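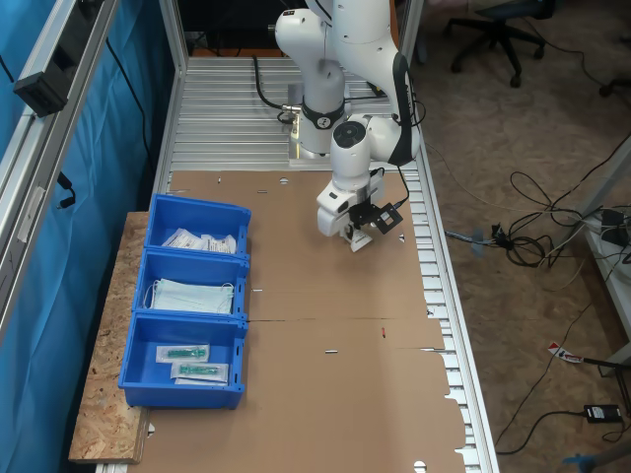 **Notes for Wednesday, operations managers' lunch. Slot is after the food, keep it moving.**

Open with the job change. I moved from head of field service to running both service and supply at Finstead in August. Same building, different floor. Two teams that had shared a parking lot and very little else.

Say who is in the room: Yatziri Valdovinos has the supply side day to day, Gun-woo Pyo has field service. Ask them to wave. Send the hard questions to them.

**Company background (short)**

- Founded 1953 as a pump repair shop, Espinoza & Sons. Finstead name came later, after the merger with Gevano.
- Most of our work is still service contracts. People outside the company think we mainly sell equipment. Correct this early or the rest won't make sense.

**What was wrong**

Service ordered parts through one system and supply bought them through another. A technician could see that a seal kit was "available" and supply could see the same kit promised to someone else. Both screens were right by their own rules.

Tell the Tastano story here. Customer down over a weekend, 2 technicians on site, part sitting in our own warehouse under the old Gevano part number. Don't name the plant manager. Pause after this one, people usually have their own version.

**What we changed**

1. One parts list. We had 3000 part numbers that existed under two names. Yatziri's team went through them by hand, and it took all winter.
2. One morning call, 7:40, both teams. Fifteen minutes. Gun-woo runs it and he does end it on time.
3. Budget owners swapped desks for 3 weeks. I was against this. I was wrong - it settled more arguments than the software did.

(If short on time, skip number 3 and go to the next part.)

**What still doesn't work**

- Returns. Parts come back from the field with no paperwork and sit.
- Forecasting for the older contracts is still a guess.
- Two managers left during the change. Say so plainly, someone will ask anyway.

**Close**

Advice for anyone taking over a second department: spend the first month with the one you don't know. I spent mine with service, where I was comfortable, and lost time.

Questions. Water is on the left side of the podium. Slides go to the organizer afterward, not the budget one.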